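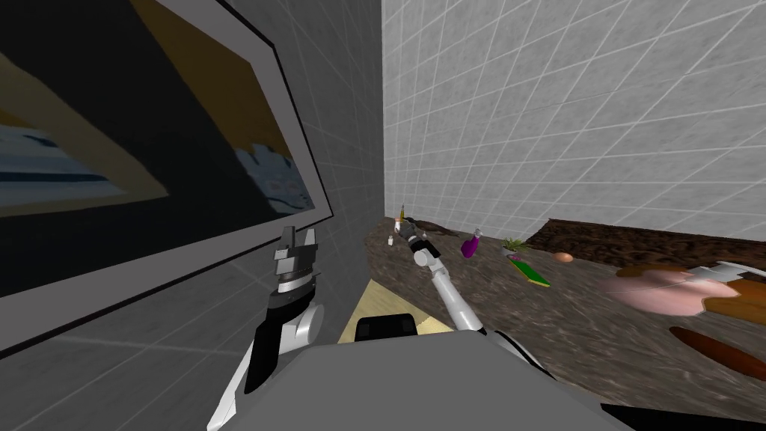
Tekdale Counter Trials: Gallery

Tekdale offers a two-arm counter clearing service, tested in simulation before any unit is delivered. The pictures on this page are taken from the kitchen trials prepared for Flindport. Each client receives 50 trial runs and a written report.

Reach trial. The right arm works over the far end of the counter while the left is held upright. 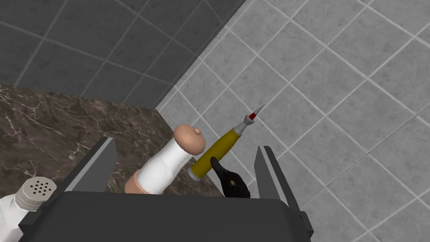 Close-grip trials place the fingers near objects of differing shape - bottles, tubes and shakers among them. Enquiries should be sent to Kinga Vörös.

Comments

Vincze: Is the report available before an order is placed?

Tekdale: Yes, on written request.

Rindov: We should welcome more views from the wrist.

Recent items
Flindport trials: terms of service
Gripper care and storage
January gallery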